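Search products
Enter keyword or item number

Istholm Interior Door Set, Oak Finish, Four-Light
10th March — By the Imanthorpe Product Office

The Istholm door set is supplied for use in offices, clinics, schools and residential buildings where a solid interior door with limited light transfer is required. Each set consists of a door leaf, a matching frame, hinges, a latch and a pair of lever handles. The leaf and frame are finished at the same plant, so that color variation between the two is kept within the tolerance stated on the order confirmation.

The door is offered in left-hand and right-hand versions. Customers are asked to confirm the direction of swing before ordering, as frames are cut for the strike at the factory and cannot be exchanged once installed.
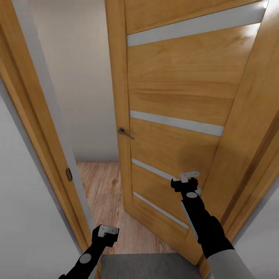 Oak-finish door with four narrow frosted strips and lever handle.

Glazing is fitted at the factory and sealed on both faces. Clear glass may be ordered in place of frosted — please allow additional time for delivery. Replacement glazing is available under part number 282 and may be fitted without removing the leaf from its hinges.

The latch is suitable for everyday passage use. Where a lockable door is needed, the Ait Ali lock case may be specified at the time of order. It uses the same handle position and requires no change to the frame.

Finish and Care

The surface is sealed before dispatch and needs no further treatment on site. Clean with a soft cloth and mild soap, and wipe dry along the grain. Abrasive pads, wax polish and solvent cleaners will dull the finish and are not covered by the warranty.

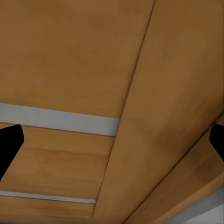 Wood-grain surfaces in light and amber brown.

Samples of the standard finish and of the darker Ustesura finish may be requested from any Imanthorpe sales office. Samples are provided for color reference only.

Ordering

Minimum order: 2 sets
Maximum per pallet shipment: 74 sets
Project pricing: orders of 100 sets or more

Orders for delivery in August should be placed early, as the plant operates reduced hours during that month. Frames and leaves are packed separately and should be stored flat in a dry room until installation.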